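Tisulham Robotics Club
Minutes of the general meeting, 30 November 2022

The meeting opened with a warm welcome to our newer members, and apologies were noted. The September minutes were accepted without changes.

Arms project: The two-arm team gave a good long report on the tool sorting task, which is to be our entry at the Detusbridge schools' day. Practice at the moment is with pliers and the clear plastic tubs, and everyone agreed the programme is coming along nicely — though the handover still wants patience.

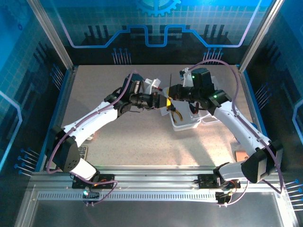
It was agreed to log up to 50 practice runs before the break, and to keep the same tubs throughout so that results can be fairly compared. The Hulis kit stays on the shelf until then.

Money: Henriques has kindly offered $100 towards spare cable and screws. Accepted with many thanks, and a card will be sent.

Other business: Two families asked about a later finish. Left over to the next meeting — please bring your thoughts, and a plate to share.

Contact the club | © Tisulham Robotics Club | Back to top
This site uses cookies. Accept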